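Grudeswood Forums > Costume & Prop Building > Plirkik armor, foam or printed?

gevonfan69
Posted Jul 24, 2026

I'm building the Plirkik armor from Gevon for a con at the end of next month. I've got the chest and both shoulders patterned in 10mm foam. My problem is the forearms. In the game they have that ridge running from wrist to elbow and I can't get it to stay straight once I heat the foam. Should I give up and print them?

dimitriou
Print them. I did mine in four pieces each and glued the seams. The ridge came out sharp and I only had to sand one side. Filament for the pair was under $40.

Mossback
Disagree. Printed forearms crack if you bump a door frame, and you will bump a door frame. Cut the ridge as a separate strip, bevel both edges at 45 degrees, and glue it on after you've shaped the arm. Don't heat the strip at all.

dimitriou
Mine have been to three cons and haven't cracked. Depends on how thick you make the walls.

Mossback
And how much do they weigh?

dimitriou
More than foam, sure. I take them off to eat.
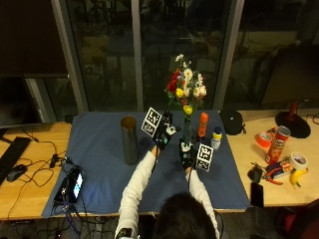
Re: Plirkik armor, foam or printed?

Concetta Bellini
I've made this set twice, once each way. Foam was easier to wear all day. Printed looked better in photos. If you go with foam, seal it before you paint or the silver soaks in and turns gray. I used three coats and let it sit overnight between them.

Also check your reference. The ridge stops short of the elbow on the default skin. It only goes all the way on the winter one.

gevonfan69
I was using the winter skin for reference and the default colors. That explains why the shoulders looked off too. I'll try the separate strip first and print if it goes badly.

tallow_217
What are you doing for the helmet?

gevonfan69
Buying a blank. I don't have time to make one.

Mossback
Measure your head with the wig on before you order. The blanks run small.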